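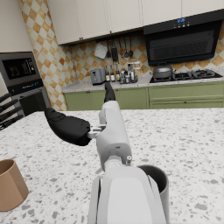 Last edited: Aug 28, 2024

Does randomising the kitchen help, or am I wasting render time?

Plerotora
I'm training a reach-and-grasp policy for a cup on a worktop, all in simulation. My first batch was 369 episodes in one kitchen, same tiles, same green cupboards, and it looked brilliant until I swapped the worktop texture and success fell off a cliff. I've since read a few papers saying you should shuffle textures and lighting every episode. Is that really the fix, or do I just need more demos? I've got one GPU and it's already crying.

Golob
Shuffle first, collect later! I had much the same thing last October. Went from one kitchen to 54 (mostly colour swaps on the worktop, walls and units, plus moving the lights) and kept the demos exactly as they were, just replayed and re-rendered. My score in kitchens it had never met went from hopeless to decent. Adding more demos in the old kitchen did next to nothing for me. Do jiggle the camera a bit as well, mine had got very attached to one viewpoint. And test on rooms you've held back, otherwise you're only marking your own homework.

Walleo
more demos. i used 734 and it was fine

Clinex
Walleo, fine in the same kitchen or a new one? Makes a big difference here. I'd go with Golob, but start with 4 looks before you render the lot, and leave the cup colour alone until the worktop swap stops hurting. I changed everything at once and couldn't tell which bit had broken it.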